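What the Planner Thinks It Is Holding
Speaker notes, Anselmo Pimentel, afternoon tools session 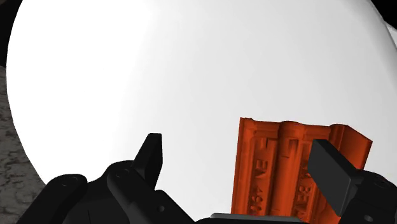

Slide 1. Simulated wrist view: scanned orange-red part between the fingers, white sphere behind.

Leave this up while people find seats. Say name, say Welusis is the grasp planner, say Zandisis is the simulator it talks to. Do not spell either of them. They're on the handout.

Ask the room what the object is. Wait. Someone will say roof tile. Somebody always says roof tile. Point at the raised lettering, BN 450 down the left channel, BEM on the right until the finger gets in the way. Then say the planner has never read a word of it and was perfectly happy to grab the thing anyway.

Slide 2. The stack, one box per process. Go fast. Scan comes in as a mesh, gets decimated, gets cut into convex pieces, goes to the planner. The planner proposes 200 grasps, the collision checker throws out most of them, the controller gets whatever is left and does its best. If anyone asks why the boxes are different colors, the drawing tool did that.

Slide 3. Two meshes, one object. This is the real talk, so slow down.
The render mesh keeps the ridges, the channels and that chewed-looking top edge. The collision mesh is what physics uses, and ours was made by a script I wrote before lunch and then defended for months. With the piece budget set to 40, it filled in the grooves. The renderer showed a finger next to a channel. The physics engine saw a finger next to a wall. Both were doing what I told them.
(Back to slide 1 for a second. Point to the flat finger on the right side of the part. Ask where they think contact is. Take two guesses, then move on.)

Slide 4. Plot of rejected grasps. Out of 217 objects in the Effiong set, 147 had at least one grasp the checker refused that the render mesh would have allowed. Pause here for the groan. If there is no groan, check the mic.

Slide 5. What we changed.
Piece budget now depends on how much volume the hull adds. Deep grooves get more pieces, a plain box gets one.
The planner samples contacts on the render mesh and checks them on the collision mesh. When the two disagree by more than a set margin, it logs the pair and skips the grasp.
There is a viewer that draws both meshes on top of each other. It took an afternoon. We should have built it in the first week, and I have been told so by everyone who joined after the first week.

Slide 6. Perception. Keep short. A camera this close to the fingers gets a lot of gripper and part of an object. The segmenter used to give the finger to the object whenever they overlapped. We now render the gripper from joint angles and subtract it before anything else runs. Dull, cheap, works in Zandisis. Results on the Hullby arm are a separate talk, which I have so far avoided giving.

Slide 7. Demo. Start the recorded one. Do not start the live one. Last December I started the live one.

Questions. Likely ones:
Why not use the full mesh for contact? Too slow at our step size, and the contacts jitter on rough scans.
Does it handle soft objects? No.
Is the viewer public? Yes, link on the handout, along with the correct spelling of Zandisis.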